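10th March
Media bench, upstairs. Install prep for the Adivcombe show, performance video room.

Worked on playback for Ottó's piece, the one shot at the Cernutness reception desk in January. Working title is still Ackah. Two channels, one wide and one close, shown on facing walls. The close channel carries the sound. The wide channel is silent apart from a room tone track I would like to drop, pending Ottó.

Sync. Started both players from the same network trigger and let them loop. After four loops the wide channel was late by three frames. Visible only if you know where to look: Ottó picks up the phone in the close shot before his arm has finished moving in the wide. Swapped the players over and the lag stayed with the file, so the hardware is fine. Checked the files. The wide export is three frames longer at the tail, a leftover from the fade. Trimmed it and re-exported. Ran the pair for 18 loops over lunch and found no drift on either side.

Note for whoever patches this in the gallery: leave the loop setting on the players OFF. Looping is handled by the trigger. If both are on, the first restart doubles and the picture goes black for a second.

Sound. The desk dialogue is recorded low and Ottó does not want it cleaned up. He says visitors should have to lean in. Fine, but the room at Adivcombe has a hard floor and an air vent over the door, and at his preferred level the receptionist's second answer is gone. Compromise for now is a single small speaker at seated head height under the close projection, aimed at the bench. Level raised 2 dB from his mark. Wrote the new value on tape on the amp. He has not heard it yet.

Subtitles. The English version has a line running past the cut at the point where the visitor asks how long he has worked there. Shortened the hold. Imre Sárközi pointed out that the translation gives away the answer before it is spoken, which kills the pause. He is right. Split the line in two and moved the second half after the breath. Hungarian version not touched.

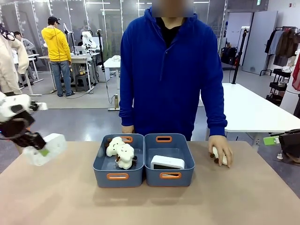

Projectors. Both are the Hutex units from the loan store. Unit A has a slight green cast in the shadows compared to B. Matched by eye using the gray wall behind the desk as reference, gain on green down three steps, everything else at default. Still not identical in the darkest parts, but the walls face each other and you cannot see both at once from the bench. Put A on the wide channel, where there is less black. Lamp hours are fine on both. Fan on B is louder than it should be, and it will be right behind the viewer's head. Ask the loan store for a swap before the crates close.

Documents. Ottó wants the employment papers from the performance in a wall case outside the room: the badge, the false CV, the printed rota with his name added. I argued for inside, after the video. If people read the CV first they know he is acting, and the first part of the close channel stops working. Imre thinks it makes no difference, as the wall text says it in the opening sentence anyway. So the question is really about the wall text. Sent a note to Adivcombe asking whether the label can go beside the exit. No reply yet.

Consent forms. Every staff member who is recognizable on the wide channel has signed except one, who agreed verbally. Ottó has offered to recut. I would wait for the signature. The recut loses the moment where the colleague stops by with the mail and stays too long, and that is the best thing in the piece. If the form has not arrived by the time the files lock, we use the recut. Alternate export is on the drive, named with ALT at the front.

Running time is now around 18 minutes per loop with the gap. Wall text says 20, needs correcting.

To do
Fan on unit B, swap or service
Ottó to approve speaker level
Room tone on wide, keep or drop
Label position, chase Adivcombe
Check subtitle split on the large screen
Second copy of both masters plus ALT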